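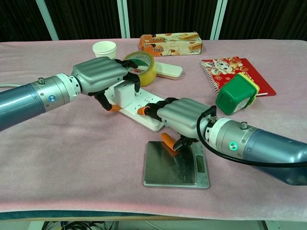

*Two robotic arms at work over a power strip and a square plug adapter, with a digital kitchen scale and other household items on the same table.*

# The Second Budget

**For small organizations buying their first two-armed system, the purchase price is the part that gets planned**

When Pomalik began planning its first two-armed workstation, the proposal ran to a single page. It named the arms, the hands, a control computer and a table. Noman Bangash, who manages equipment planning for the company, keeps that page in a binder on his desk, along with the 533 line items that eventually replaced it.

"The first page was accurate," he said. "Everything on it was bought. It simply described a small portion of what we were going to need."

Pomalik repairs and resells household goods. Its managers had become interested in robotic handling through the returns side of the business, where workers unpack, check and sort objects that seldom arrive in the same order or condition. A kitchen scale may be followed by a box of cookies, a notebook or a length of cable. The company wished to learn whether a pair of arms with fingered hands could take on a portion of that sorting, and it set aside two budget years to find out.

The experience is a common one among organizations of its size. Large manufacturers have capital planning offices and long-standing practices for bringing in automated equipment. A smaller buyer often has a purchasing clerk, an accountant and a manager with other duties. The equipment now within reach of such buyers is capable and flexible, and flexibility makes it difficult to budget. A machine designed to fill bottles needs bottles. A machine intended to handle ordinary objects needs a supply of ordinary objects, a place to keep them and a person to set them out.

## What the quotation covers

Marisol Ccori has reviewed equipment plans for small firms for more than 4 years through her consulting practice, which operates under her family name. She asks each client to prepare two budgets before a quotation is requested. The first covers acquisition: arms, hands, mounts, controllers, delivery and installation. The second covers operation, and it begins on the day the equipment is switched on.

At Ccori, the second budget is drawn up first. Clients are asked to describe a working day in plain terms. Who arrives, and at what hour? What is placed on the table? Who moves it back when it has been pushed out of reach? What happens to the session if one hand must be taken off for service? The answers are then priced.

"A quotation tells you what the seller will deliver," Ms. Ccori said. "It is a proper document and I have no quarrel with it. The buyer's plan has to describe a room."

Hands deserve particular attention in that plan. A simple two-jaw gripper has few moving parts, and a spare can be kept in a drawer. A hand with several fingers can approach a plug or the rim of a container in ways that a gripper cannot, but it brings more joints, more cabling and more surfaces subject to wear. Ms. Ccori advises clients to treat fingertips as consumable stock and to ask the seller for a replacement price in writing. She also recommends that the buyer learn whether a hand can be exchanged on site or must be shipped.

Pomalik's original proposal included no spare hand. The revised plan includes one, together with a stock of fingertips and a set of replacement cables. Mr. Bangash entered the spare under acquisition after some discussion with the company's accountant, who had preferred to carry it as maintenance. The distinction affected which year would bear the cost.

## The cost of ordinary things

The line that drew the most questions from Pomalik's directors was also among the smallest. It was headed "table goods," and it provided for the purchase of everyday articles with which the arms would practice: power strips, plug adapters, packing tape, paper cups, notebooks, plastic containers with lids, and packaged snacks.

Directors asked why a company with a warehouse full of household goods should buy more of them. Mr. Bangash replied that returned stock belonged to the resale ledger and could not be drawn down without an entry for each article. It was also inconsistent. If a container cracked during a trial, the staff wanted an identical one the next morning.

He now divides table goods into two classes. Durable articles, such as scales and power strips, are purchased in pairs and inspected monthly. Perishable and paper articles are ordered by the case. A cloth for the table is listed separately, with a second for use while the first is being laundered.

Electrical articles are subject to an additional rule. Power strips used for plug handling are kept disconnected from the building supply during trials, and they are stored apart from those that serve the equipment. The storage bins cost very little. The written procedure took two afternoons, and Mr. Bangash entered those hours in the plan as well.

## Labor and floor space

Labor is the largest figure in the operating budget and the one most often understated. Dakelness, a packaging firm that consulted Ms. Ccori before its own purchase, had assumed that one technician could supervise a two-armed station while carrying on with other work. Its trial period suggested otherwise. The technician was resetting objects between attempts, keeping the session log and responding to stoppages, and the other work did not get done.

Dakelness revised its plan to provide a dedicated operator for each session and a relief operator for the second half of the day. It then reduced the number of sessions to remain within its original total. The firm regarded this as a sound exchange, as fewer sessions with full attention produced cleaner records.

Floor space presents a similar difficulty. Buyers measure the table and sometimes the reach of the arms. They less often measure the path a person must take to stand in front of the table, or the room needed behind it for a frame, a curtain or a cabinet. Cables require a route of their own. Ms. Ccori asks for a floor drawing that shows where each cable runs and where a person's feet will be. When the drawing cannot be produced, she suggests that the purchase wait.

Curtains are worth a separate note. A plain, dark backdrop costs little and can be hung in a day, but it may affect lighting and air movement and should be shown to whoever is responsible for fire safety. Pomalik obtained its approval in October, after the fabric had been ordered, and had to exchange it for a treated one.

## Leasing, and the question of time

Not every organization should buy. Groltum, which assembles gift boxes for regional retailers, chose a lease with an option to purchase. The monthly cost was higher than its managers had hoped. The agreement included service visits and the loan of a replacement arm during repairs, and for a firm without a technician those terms settled the matter.

Ms. Ccori considers leasing appropriate when the task itself is still in doubt. If an organization cannot yet say which objects the arms will handle, or how often, it is poorly placed to choose a hand, and a hand chosen in haste tends to be replaced within the year. She is more cautious about agreements that restrict how session records may be used or copied. Those clauses should be read by counsel before signature, and the cost of that review belongs in the first budget.

She also discourages clients from fixing a date by which the equipment must pay for itself. Her preferred practice is a review at the midpoint of the plan, with the operating records in hand and authority to continue, reduce or stop. Pomalik adopted this arrangement when its board approved the full plan in July 2020. The approval carried one amendment, which moved the reserve for repairs out of the general contingency and gave it a line of its own.

Mr. Bangash has since been asked by other departments for a copy of the plan to use as a model. He sends it with the original page attached to the front, and asks that both be returned.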